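Ironing Is a Habit, and Other Things My Mother Told Me
Speaker notes, Tuesday evening talk, Dronudura hall

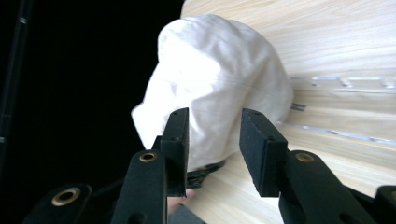
Branwen Kemeys wrote back when I sent her the title, to say that her household gave up ironing years ago and nobody had died of it, and would I please mention that early on so people could relax. Consider it mentioned. Branwen gets the first question.

Open with the show of hands. Who ironed something this week? Who ironed a pillowcase? (Wait. Someone will be proud of it. Let them be.)

My mother ironed dish towels. She ironed them in quarters and stacked them with the folds facing out, and then we used them to wipe up gravy. I asked her why once, when I was nine, and she said, "So they're done." I've thought about that answer for most of my adult life and I'm no closer.

SLOW DOWN HERE. Last time I rushed this and lost the back rows.

What the iron does. Heat and a little moisture let the fibers in cotton shift, and they set again as they cool. That's why a shirt hung up straight off the board looks good and a shirt put on straight off the board looks like you slept in the car. Let it hang for 2 minutes. Meirion Pritchard timed this for me with his own shirts and would like credit.

Linen: iron it damp or don't bother. Most people wait until it's bone dry and then fight it for half an hour with the spray bottle. Wool: steam, pressing cloth, no sliding back and forth. Polyester: low, and keep your expectations there too.

Starch. Pass around the two collars. The stiff one is Idris Gwynne's, and he wants it back. Do not let it go past the third row.

Story about the Sovska, my first iron. It had three settings and I only ever found one. Scorched my interview blouse at seven in the morning, wore a sweater over it all day, got the job, never took the sweater off in that building. Pause for laugh. If no laugh, go straight to the board covers.

Board covers: wash them. Yours is brown in the middle. You've been telling yourself it came that way.

Sheets. This is where the room splits. Ebere Nnaji does hers while they're still on the bed, top fold only, the part a guest would see. I used to think this was cheating and now I do it too. Fitted sheets I leave alone – I have ironed one, and I'd like those minutes back.

Skip the bit on steam generators if we're past 8:15. Nobody ever asks about them except Wyn, and he can catch me by the coffee.

Last section, the pile. Everyone has one. Mine had a tablecloth at the bottom for more than 2 years. When I finally dug it out I had to ask my sister whose it was. Hers.

Questions. Branwen first. Get the collar back from whoever has it.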